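Course handout, Unit 3: Drinkware Handling and Table Reset
Hospitality Operations, Romalholm campus
Instructor: Mathias Wieser
August 2024
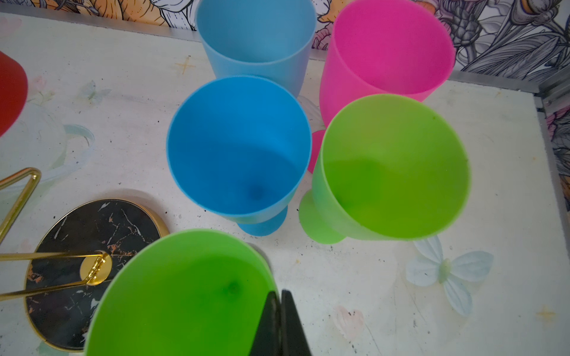

*Figure 1. Plastic goblets and cups in solid colors on a white tabletop.*

## 1. Purpose of the unit

This unit covers the sorting, carrying, and setting of reusable plastic drinkware as used in family dining rooms, outdoor service, and school canteens. Students who completed the glassware unit will find that many of the same rules apply. The differences are set out in Section 3 and will be tested in the practical assessment.

Reading before class: Chapter 9 of the course manual, with the exception of the pages on crystal.

## 2. Terms used in this course

**Goblet.** A drinking vessel with a bowl, a stem, and a foot. The stem may be very short, as on the blue goblet in Figure 1, and the vessel is still classed as a goblet for storage purposes.

**Cup.** A vessel without a stem. The pale blue vessel at the back of Figure 1 is entered under this heading, and its wall tapers downward.

**Bowl.** The part of a goblet that holds the drink. The term is not used for cups.

**Foot.** The flared base on which a goblet stands. It should be inspected for chips, warping, and residue.

**Rim.** The upper edge of the vessel. In table service the rim is treated as a food contact surface at all times.

## 3. Handling rules

1. Goblets are lifted by the stem or the foot. Cups are lifted by the lower third of the wall.
2. Once a vessel has been polished or set, the rim is not touched. A vessel touched at the rim goes back to the wash rack.
3. Fingers are never placed inside the bowl, including during clearing.
4. Goblets are not nested. Stacked bowls scratch the interior and may stick together after washing.
5. Cups may be nested in storage only if fully dry.
6. Plastic drinkware is lighter than glass and tips easily on a loaded tray. Place goblets toward the center of the tray and keep the outer edge clear.

When a short-stemmed goblet gives too little room for the hand, it may be held by the foot between the thumb and two fingers. Students with larger hands should practice this grip before the assessment.

## 4. Sorting by color

The teaching dining room uses color to separate place settings and to identify drinks prepared for guests with special dietary needs. Sorting is done by **color first and shape second**. A bright blue goblet and a pale blue cup are therefore placed in different groups, even though both may be described as "blue" in conversation. Students are expected to use the full name of the color when calling for stock.

| Color name | Vessel | Assigned use |
|---|---|---|
| Lime green | Goblet | Water, general seating |
| Sky blue | Goblet | Water, second seating |
| Hot pink | Goblet | Juice |
| Pale blue | Cup | Milk and milk substitutes |
| Red | Cup | Allergen-controlled drinks only |

Red cups are washed in a separate rack and are never used to make up a shortage in another group. This rule has no exceptions, including during the October open house.

## 5. Inspection

Drinkware is inspected under the work lamp, against a white surface wherever possible. Hold each piece at a slight tilt and look into the bowl toward the point where it joins the stem. Residue tends to collect in this area. A spot seen at the bottom of a colored bowl may be only the darker appearance of the plastic above the stem, so wipe the area with a clean cloth and look again before rejecting the piece.

Reject any vessel with a cracked rim, a cloudy interior, or a foot that rocks on a flat surface. Rejected pieces are placed in the gray bin beside the Meltcombe service door and recorded on the stock sheet.

## 6. Practical exercise

Students work in pairs. Each pair receives a mixed tray from the Berge storeroom, which holds a total stock of 88 pieces.

- Sort the tray by color, then by shape.
- Inspect every piece and set aside those that do not pass.
- Lay out the remaining pieces for the seating plan issued in class.
- Clear the table using the grips described in Section 3.

The exercise takes about 2 hours, including washing and return of stock. Work is checked by Sepehr Akbari, practical supervisor, before the tray leaves the room.

## 7. Preparation for the next session

Bring a clean polishing cloth and closed shoes. The stock sheet for each pair is due at the Skelavik desk before the session begins. Late sheets are accepted only with the written agreement of the instructor.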